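Hirura open day: the two-arm table demo, who else went?
General Discussion > Events and Visits

tallpine_jo
Posted 8/4/22
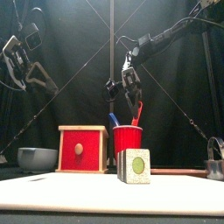 Right arm on the red handle in the cup, left arm waiting. Open day at Hirura.

I drove up for the open day and spent most of it at the two-arm table in the back hall. They had other stuff running (a Bekton palletizer behind glass, a Sturadia cart that followed a line on the floor), but the table was the part I wanted to see. A person sits off to one side and moves a pair of small arms by hand, and the big ones copy. Later they switch over and let the trained version try the same job.

The job was to take the utensils out of the cup one at a time and put them in the bowl. I watched 4 full rounds. The blue one gave it more trouble than the red one.

Did anyone get there for the morning session? I missed the talk.

ferrous_dan

I was at the morning one. The talk was short. The number I wrote down was 3,662 recorded runs across all the table jobs, with the cup job being 124 of those. They said the drawer job took the most. Same kind of thing with the little wooden box, pull the knob, put something in, push it shut.

When I was there the trained version got the drawer open fine and then couldn't close it all the way. The guy running it pushed it in with a finger and started over.

mklein77

I'll be the one to say it. I wasn't impressed. It's a plastic cup with two handles sticking out of it. My kid could empty that in two seconds. We have a Hirose pick unit at work that has been moving parts all day for years and it doesn't need anybody sitting next to it.

tallpine_jo

Your Hirose unit gets the same part in the same spot every time, right? At the open day they slid the cup over between rounds and turned it. The arm still went to the handle.

mklein77

Sure, it found the handle. How long did it take?

tallpine_jo

I didn't time it. Slow. Slower than the person driving it.

ferrous_dan

Slow is fair. It also stopped dead over the cup once when I was watching and sat there until they reset it. I don't think anybody on staff was hiding that.

One thing I liked is that each gripper has its own little camera on the wrist. They had the wrist views up on a monitor by the rope and you could see what it was working from. Standing at the rope I couldn't tell if the fingers were lined up or not, but on the monitor it was clear.

quietgarage

Question for anyone who got close. What are the two speckled blocks in front of the cup? The front one has a green circle on it. Is that a marker for the cameras?

tallpine_jo

I asked about those. They belong to a stacking job. I asked if the circle was there for the cameras and the woman at the table said she didn't know.

quietgarage

OK thanks. And the cables? I'm building a small arm and I can't keep the wire from snagging at the elbow. Looks like theirs just runs along the top of the forearm.

ferrous_dan

On the right arm, yes. The left one has a loop up high with a lot of slack. I'd copy the slack. Tight cable was what killed the connector on mine.

mklein77

What does a setup like that cost? The sign by the Sturadia cart said 2,000 for the cart kit and that seemed high for what it was.

ferrous_dan

No price on the table. I asked and was told it isn't for sale, they build them for their own use.

mklein77

Figures. I'd still go again if they put it next to a normal cell doing real parts. Side by side, same hour. Then we'd have something to talk about.

tallpine_jo

They're doing another one in October. Sign-up was on a clipboard at the front desk, and the desk said it would go on the website too. Parking is behind the building, go past the first gate.

quietgarage

I'll be there in October. Is the morning or afternoon slot better if I only want the table?

ferrous_dan

Afternoon. Less of a line at the rope, and that's when they let people try the hand controls.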